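4.2 Bench setup and first impressions of the Etell kit

We assembled the Etell kit on a wooden tabletop and had both fingers moving before lunch, which delighted everyone in the lab. The supplier, Görtz, ships the gripper with a wrist camera, a calibration card and a short printed guide. All trials reported in this section use the wrist view alone (Figure 6). The reach tasks were set up with a black metal stand carrying a pale wooden shelf board, and a blue plastic basket on top of the board.

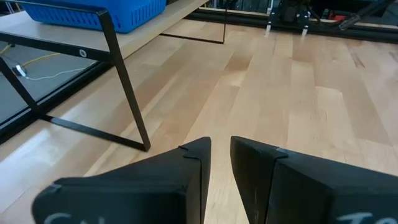
Figure 6. Wrist camera view with the gripper open. The stand, shelf board and basket are at upper left.

Calibration was the part we had dreaded, and it turned out to be a pleasure. Ronja Boström ran the full routine in 14 minutes with no prior training on the kit. Repeating it after a change of fingertips took less time again, and the saved settings loaded without fuss. We logged 2786 grasp attempts across March, and the software kept its colour balance steady through morning and late afternoon light.

We do have complaints. The guide skips over cable routing at the wrist, and Jozef Hoekstra had to redo ours twice. The default closing speed is also too brisk for thin plastic — we set it to around 50 per cent and left it there. Neither point dampened our liking for the kit, and the open file format alone would bring us back to it. Comparison with the older Zullberg gripper follows in Section 4.3, using the same stand and the same operators.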